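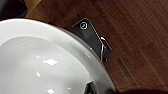 Atoter Floor Pickup Set

README

Contents

Atoter is a set of 1614 teleoperated episodes for training manipulation policies on objects that sit on the floor. Each episode is one attempt at one instruction. The set was recorded in August at the Valderrama house and is maintained by Wilmer Restrepo. Send corrections to him before opening a new release branch.

What is in an episode

Every episode folder holds the wrist camera video, joint positions, gripper opening, the operator's commands, and a text file with the instruction. The wrist camera is small and its images are soft. Fine markings and thin metal parts lose detail, and glossy white surfaces show bright highlights. We did not sharpen, denoise or color-correct anything.

There is no overhead or side camera. If your model expects a second view, fill that input with zeros. The loader does this when single_view is set to true.

Recording

Operators worked in shifts of no more than 2 hours. Before each episode the objects were moved by hand to a new layout on the wood floor. The operator read the instruction aloud, started the recording, and stopped it when the arm was back at rest or the attempt was given up. Lighting was whatever the room had, so the arm's own shadow falls across the floor in many episodes.

There are 12 instructions, listed in tasks.txt. They were worded by the operators and keep their original spelling.

Labels

The outcome field takes one of three values: done, partial, failed. Failed attempts are kept. If you train by plain imitation, filter them out first. Outcomes were entered by the operator right after the episode and checked a second time by someone else. Where the two disagreed, the field reads partial and both answers are in notes.txt.

Splits

Use the split files as given. The test split holds out whole layouts, and random frame sampling will leak them into training. Zaltex, our small baseline, was trained on the train split only. Its config is in the baselines folder.

Known problems

In 20 episodes the gripper opening was logged late. They are listed in late_gripper.txt and the loader skips them by default.

Large objects held close to the camera can fill much of the view. Contact with the floor is often hidden in these frames.

Episodes recorded with the older Zuta controller have no force readings. The column is present but empty.

License

Research use. See LICENSE for terms.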